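Ticket 942: Second arm for the shelf bay, what do we need to buy?
Opened by: Tamsin Schumacher
Assigned to: Jalen Pettigrew
Category: Equipment / planning
Priority: Normal
Status: Waiting on quote
Opened: 13 Mar 2023

Original request (Tamsin Schumacher)

Hi all! I'm putting together the equipment plan for the rest of the year and I'd love to get the shelf bay sorted first, as it's the part I'm most excited about. Sunita has told me we can go for a second arm if the numbers hold up. Before I ask Priltix for a quote I want to be sure we aren't buying a second copy of a problem.

The problem as I understand it: the cloth task on the white table fails more than it should. The gripper closes, the arm lifts, and the cloth stays where it was. We ran 109 attempts on the current setup and 40 of them ended with nothing in the fingers. I don't mind a hard task, but if half the trouble is fingertips and the other half is table height, I'd like both fixed on paper before we order anything.

Things I need from this ticket:

Are the stock metal fingers good enough for thin cloth, or do we budget for Saltton pads on both arms?
Does the wrist camera need an upgrade, or only a better mount?
Can the second arm share the table or does it need its own?

Reply 1 (Jalen Pettigrew)

Great timing, I was about to open something like this myself. First thing I did was go back through the log and split the 40 misses by what the gripper was doing when it lost the cloth. Most of them are approach misses. The fingers come down flat over the cloth, close, and slide across the top of it. The rest are slips, where we get a pinch and it lets go on the lift.

A good pinch is a lovely thing to watch, by the way. When the tips get a real fold between them the cloth bunches up into a little peak and you can tell right away it's a keeper.
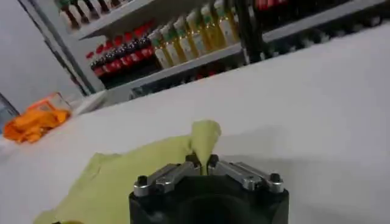
So I don't think the arm or the grip force is to blame for most of this. Force is at the default and I tried it higher and lower with no change in the approach misses (I did get fewer slips at the higher setting, which is nice to know). What helped was changing the entry angle and coming down a little deeper before closing. That's free! It costs us a parameter file.

What I tried, in order:

Raised grip force. Fewer slips, same number of approach misses.
Lowered approach speed. No difference that I could see, and it makes every run longer.
Tilted the wrist on entry. Clear improvement.
Tilted the wrist and lowered the closing height. Best so far, but twice the tips touched the table hard enough to trip the stop.

That last line is where the money comes in. If we want to work that close to the table we need something with a bit of give at the tip. I'd put pads on the list for both arms.

Reply 2 (Harriet Mbeki)

Jumping in for the purchasing side. I love a ticket that starts with a fix that costs nothing.

The Saltton pads come in packs of 4, so one pack covers both grippers and leaves us no spares. Please plan on two packs. They wear, and the last time we ran out of a small part we lost more days waiting on it than the part was worth.

For the arm itself, please don't ask Priltix for "the same again." Ask them to list the arm, the gripper, the controller, the cables and the mounting plate as separate lines. Last December we took a bundle price on the first one and I still can't tell which line the mounting plate was on, so I can't tell whether we paid for it twice when we ordered the spare.

One question back to Jalen. Do the misses get worse on any particular part of the table? I'm asking on account of the table question. A second table is cheap, but the floor space by the shelves isn't.

Reply 3 (Jalen Pettigrew)

Good question, and I hadn't looked. I have now! The misses pile up when the cloth is well over to one side and the arm has to reach across with the wrist turned. In the middle of the table it does much better.

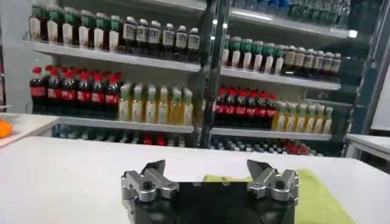

That makes me more keen on the second arm than I was this morning. If each arm takes its own side of the table, neither of them has to make the long reach, and we keep one table. We'd need to set a keep-out zone down the middle so they don't meet, and the controller supports that already.

On the camera: I'd hold off. I went in thinking we needed a better one and changed my mind. At the point where the arm decides to close, the cloth is easy to make out against a white table, and the fingertips are in view. The bottle labels on the shelves behind come out too blurry to read when it looks across from the table, but this task doesn't use them. If we add a task where it has to tell one label from another at that distance, that's a separate ticket and I would happily write it.

I would spend a little on the mount, though. Ours has worked itself off square once and I had to redo the calibration. Celler makes a clamp that has two screws where ours has one. I'd like one for each arm.

Reply 4 (Mortimer Lyons)

Safety notes for the plan, and I'll keep it short because I want to see this happen too.

Two arms over one table means the stop button has to stop both. Please put the linked stop on the quote as its own line. I won't sign off on two separate buttons.

The keep-out zone gets tested with both arms at low speed before anyone runs a task. Leave half a day for it.

Please keep snacks, drinks and anything else we aren't picking up out of reach of both arms. That means checking the side surfaces again once we know how far the second one goes.

Reply 5 (Sunita Rosenthal)

I've read the whole thread and I'm happy with where it's going. Approved for quoting, with the camera upgrade taken off. Put what that saves toward the pads and the linked stop.

Could someone rerun the attempts with the tilted entry before the order goes in? Same cloth, same table, same count as before. I'd like a before and after I can put next to the cost. File it under Tang with the rest of the shelf bay papers so I can find it.

Reply 6 (Tamsin Schumacher)

This is so much better than the plan I walked in with. Current list:

Second arm, gripper, controller, cables, mounting plate (Priltix, separate lines)
Linked stop for both arms (Priltix, separate line)
Fingertip pads, two packs (Saltton)
Camera clamp, one per arm (Celler)
No new camera
No new table

Jalen, can you take the rerun? I'll send the request to Priltix today and attach their answer when it comes. Harriet, I'll copy you so you can check the lines before I say yes to anything.

Reply 7 (Jalen Pettigrew)

Yes, gladly. I'll keep the closing height where it was for the rerun so we don't trip the stop, and change only the angle. The deeper close can wait for the pads.

Status changed: In review to Waiting on quote
Linked task added: Rerun cloth attempts, tilted entry (Jalen Pettigrew)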